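Research > Housing and Health > Papers > Moisture in Small Bathrooms

Home Papers Data Methods Contact

Last updated: 28 Mar 2025

4. Results and discussion

4.1 Towel drying and evening humidity

The households in Fundville used their bathrooms in much the same way in both study periods. Most showers were taken between six and eight in the morning, with a second, smaller group in the late evening. The morning showers raised relative humidity quickly, and in the homes with a working fan the level came back to its starting point before noon. The evening showers behaved differently. Doors were closed overnight, fans were switched off with the light, and the humidity often stayed high until someone opened the door the next day.

We had expected the shower itself to explain most of this. The logger data from the 66 bathrooms do not support that view. In homes where wet towels were kept in the room, the humidity curve had a second, slower part that lasted well past the time when the walls and the tub had dried. In homes where towels were taken to a bedroom or a laundry area, the second part was weak or missing. The towels held a good deal of water and gave it up slowly, and the room had no way of getting rid of it with the door shut.

Towel position mattered as well. Towels folded over a single hook dried from the outside, and the inner folds were still damp at the evening reading. Towels spread over a wide bar dried more evenly. Residents often told us that they knew this but had no free wall for a bar, or that the only free wall was behind the door.

4.2 Heated rails

Heated rails were present in a minority of the bathrooms. We treated them as one group at first and then split them by how they were controlled. Rails connected to the central heating followed the boiler schedule and were off for most of the warmer part of the study. Electric rails on a timer ran on the same program all year. Electric rails with only a wall switch were the most varied group. Some were left on for days and others were never used.

The timer group gave the clearest result. Towels hung on these rails after a morning shower were dry to the touch by the afternoon visit in nearly every case, and the second part of the humidity curve was shorter and higher. The water left the towel sooner, when the fan was more likely to be running. In rooms with no fan and no window, the heated rail did not lower the total moisture in the air. It moved the peak to an earlier hour. This should be kept in mind by landlords who install a rail in place of a fan.

The Kubo building was a useful case for comparison. Its bathrooms share one floor plan, one fan model and one type of door, and the rails were added on some floors only. Over 145 days of logging, the floors with rails had fewer nights above the mold risk level than the floors without them, but the gap closed in April, when residents began leaving windows open in the next room. We did not find a difference in mold on the ceiling between the two groups of floors. A longer study would be needed to say more.

4.3 Mounting height and use

A point that came up in many interviews was height. Installers place rails where the pipes or the wiring allow, and where the rail will not be in the way of the door, the sink or the toilet. In a small room this often means high on the wall (Figure 3). Shorter residents and older residents said that they could reach the lower bars only, and so two or three towels ended up on top of each other at the bottom while the upper bars stayed empty. Families with children reported the same thing. Children under ten generally left towels on the floor or over the side of the tub.

Stacked towels dried slowly even on a hot rail. The towel against the metal dried first and the outer one stayed damp. We saw this pattern in the Limar apartments in particular, where the rooms are narrow and the rails are mounted above the toilet tank.
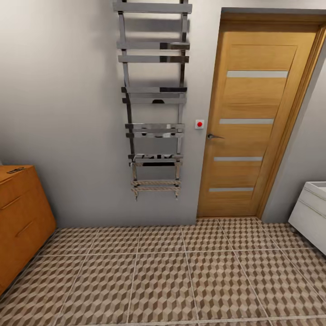
Figure 3. Chrome ladder-style towel radiator mounted high on the wall of a small room (computer rendering).

Lowering the rail is not always possible. The electrical rules that apply in bathrooms limit how close a fitting may be to a tub or shower, and moving a pipe in a finished wall is costly. Several residents had solved the problem by adding a plain bar or a row of hooks at shoulder height on another wall. These unheated bars did well in our readings when they were far enough from the wall for air to pass behind the towel. Bars set close to the wall did little better than hooks.

4.4 Laundry habits

The last set of results comes from the household diaries. Residents of the Jastero townhouses, who had the largest bathrooms in the sample, washed their bath towels least often and complained least about smell. Residents with small, windowless rooms washed towels more often and gave smell as the main reason. Across all sites the diaries recorded 1,055 towel loads. Loads washed because a towel smelled damp were more common in homes that used hooks than in homes that used bars of any kind.

The diaries have limits. They were filled in by one adult per household, and that person did not always know what the others had done. Some entries were clearly written several days late. We kept these entries when the date could be checked against the laundry meter and dropped them when it could not.

Water and energy use from the extra loads was not part of the original plan. The laundry meters recorded cycles only, so we cannot say whether the power used by a timed rail is more or less than the power used by the additional washing.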